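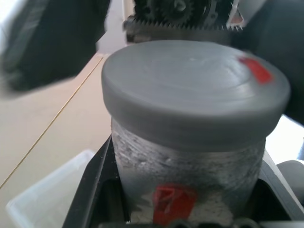
NOTA DE PRENSA

Valavis abre el servicio Sodero para los botes y las cajas que ya están en casa

Ludham, 29 jul 2021 - La empresa Valavis, dedicada al orden de la cocina y de la despensa, anuncia la apertura al público de Sodero, un servicio de clasificación y recuperación de recipientes domésticos. El servicio recibe botes con tapa, cajas pequeñas de plástico y otros envases de uso diario, los revisa y los devuelve ordenados a su propietario, con una ficha de contenido.

Sodero empezó como una prueba en el mes de marzo, con la participación de 219 hogares de Ludham y sus alrededores. Durante la prueba fueron revisadas 3.495 piezas, entre recipientes y tapas. Una parte importante llegó sin pareja: tapas que no cerraban ningún bote, o botes que se guardaban desde años con una tapa prestada. Con la experiencia de estos meses, Valavis preparó una tabla de medidas con más de 30 formatos, que ahora se entrega impresa a cada cliente.

El trabajo se hace pieza por pieza y sobre una mesa cubierta. Primero se comprueba la tapa: el borde, el cierre y las deformaciones. Después se mira el cuerpo del recipiente, sobre todo la base y la zona cerca de la rosca, donde aparecen las primeras grietas. Las cajas pequeñas, de las que se usan para botones, tornillos o clips, se revisan con la tapa puesta y otra vez abiertas.
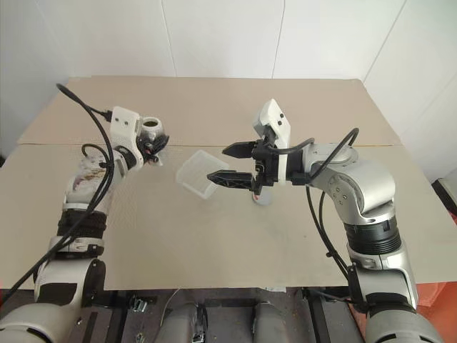
Caja pequeña de plástico transparente en la mesa, sobre cartón beige.

Para el marcado de los recipientes en casa, Valavis recomienda la cinta adhesiva de color. Se pone un trozo en la tapa y otro en el cuerpo, y así las dos partes se reconocen también después de lavarlas por separado. La empresa aconseja elegir un solo color por estante y escribir la fecha aparte, en la ficha, para no tener que cambiar la cinta cada vez que cambia el contenido.

Los separadores y las cajas de transporte del servicio son un diseño del estudio Mitsotakis-Vlachou. Se pliegan planos y se pueden guardar detrás de una puerta. El cliente recibe las cajas vacías en su domicilio, pone dentro sus recipientes limpios y solicita la recogida por teléfono o en el punto de atención de Valavis. No es necesario juntar antes las tapas con los botes.

El precio de apertura es de 19 euros por caja de transporte, con recogida y devolución incluidas dentro de Ludham. Los recipientes que no se pueden recuperar se devuelven también, en una bolsa separada, y es el cliente quien decide sobre ellos. El servicio no acepta vidrio roto ni envases que han contenido pintura, disolvente o productos para el jardín.

Las personas que participaron en la prueba conservan su ficha y pueden pedir una segunda revisión - sin coste para la primera caja - hasta el final del año.

Sobre Valavis
Valavis tiene su sede en Ludham y ofrece servicios de organización para cocinas, despensas y trasteros. Sodero es su primer servicio dedicado solamente a los recipientes.

Contacto para medios
Departamento de comunicación de Valavis, Ludham. Las tablas de medidas y las condiciones del servicio están disponibles para la prensa a petición.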